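The Winter Tenant

When Dzifa Agbeko came to Findevau, the lake was frozen already and the ferry was tied to the pier with two ropes. She had one suitcase and a letter from the Guzmán family which said that she could stay in their house until spring, if she kept the pipes warm and fed the cat. The letter did not mention what the cat was called. It also did not mention that the house stood on a hill, and that the bus did not go up the hill.

She carried the suitcase up by herself. At the top a man was breaking ice from the steps of the next house. He looked at her and at her shoes.

"You are the winter tenant," he said.

"Yes. I am Dzifa."

"The key sticks. You must pull the door to you first."

She thanked him and pulled the door to her first, and it opened. When she turned to thank him a second time, he had gone inside.

The house was clean and very quiet. In the kitchen there was a list on the wall, written in blue ink by old Mrs. Guzmán. Turn the tap a little at night. Do not use the upstairs stove. The cat eats at six and at six. Dzifa read the list three times, as she used to read the instructions in her old work, where she had translated manuals for the Drekton company. She had done this for eleven years. She knew the words for every kind of screw in four languages, and in none of them did she know what to say to a neighbor who went inside without saying goodbye.

In the first week she spoke with the cat and with the woman in the bakery. The woman in the bakery told her that the neighbor was called Gronder, that he had repaired clocks, and that his wife had died the February before last. "He was never a talker," said the woman. "She talked for both."

In the second week it snowed for two days. The road was closed, the bakery was closed, and the radio gave the same news every hour. Dzifa finished the only novel she had brought. Then she opened the cupboard under the stairs, where the Guzmáns kept the things for their grandchildren.
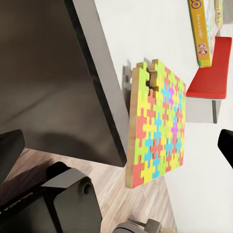
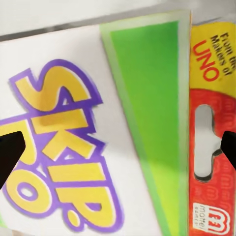
She sat on the floor of the hall until her feet were cold, with the cupboard door open beside her. She was thinking of her brother Kofi. When they were children, he cheated in every game, and he cheated so badly that everybody could see it, and their mother let him win because he was so happy with it. Kofi lived now in a city with no winter. It was almost a year since they had spoken. The quarrel had been about money, 200 dollars, and she could not remember anymore which of them had owed it.

Through the wall she heard a hammer. It was Gronder, who always seemed to be fixing something at the hour when other people ate.

She put on her coat over her house clothes and went out. The snow was above her knees. It was maybe twenty steps to his door, but she had to stop in the middle to breathe. When he opened, he still held the hammer.

"Do you play cards?" she asked.

"No," said Gronder.

"I also do not play well."

He looked over her shoulder at the deep holes which her legs had made in the snow. They were going from her door to his in a line that was not straight at all.

"My wife played," he said. Then, after some time, "You will get sick, standing there."

His kitchen was full of clocks, and each clock showed a different hour. He explained that he did not wind them anymore, he only repaired them. Dzifa asked what was the difference. He thought about it seriously, with his hand on the back of a chair.

"A repaired clock can go," he said. "It does not have to."

They played with an old deck that had belonged to his wife. One card was missing and had been replaced with a piece of a calendar. He lost the first game and the second. In the third game Dzifa saw him look for a long moment at the reflection of her cards in the dark window. He was not quick about it, and his ears became red. She moved her cards a little to the left, so that he could see them better.

He won. He put his cards down very carefully, all in a row, and he said, "Well."

After this they played most evenings. She learned that he took his tea with jam in it, and that he had been once as far as the sea and did not like it. He learned that her name meant a heart at peace, and he said that this was a lot to ask from a person. When the road was open again he drove her to the town to buy proper boots. He waited in the car with the engine running and did not come in to give his opinion, but when she came back he looked at the boots and nodded.

One evening in the thaw, when water was running from all the roofs, she borrowed his telephone. Her own had no signal on the hill, this was true, but she could have walked down to the pier as she did on other days. She wanted somebody to be in the next room.

It rang for a long time.

"Who is it?" said Kofi. He had the voice of a man who is eating.

"It is me. I want to ask you about the 200 dollars."

There was silence, and then she heard him put down a plate. "I thought that it was you who was angry," he said.

"I was. Which of us had to pay?"

"I do not know," said Kofi. "I hoped that you knew."

In the kitchen Gronder was making much noise with the kettle, more than one kettle needs. Dzifa sat down on the small bench under the telephone. She asked her brother what he was eating, and he told her, and he told her also how he had cooked it and what he had done wrong. He spoke for 38 minutes. She knew it because somebody had wound the clock above the bench, and it was going.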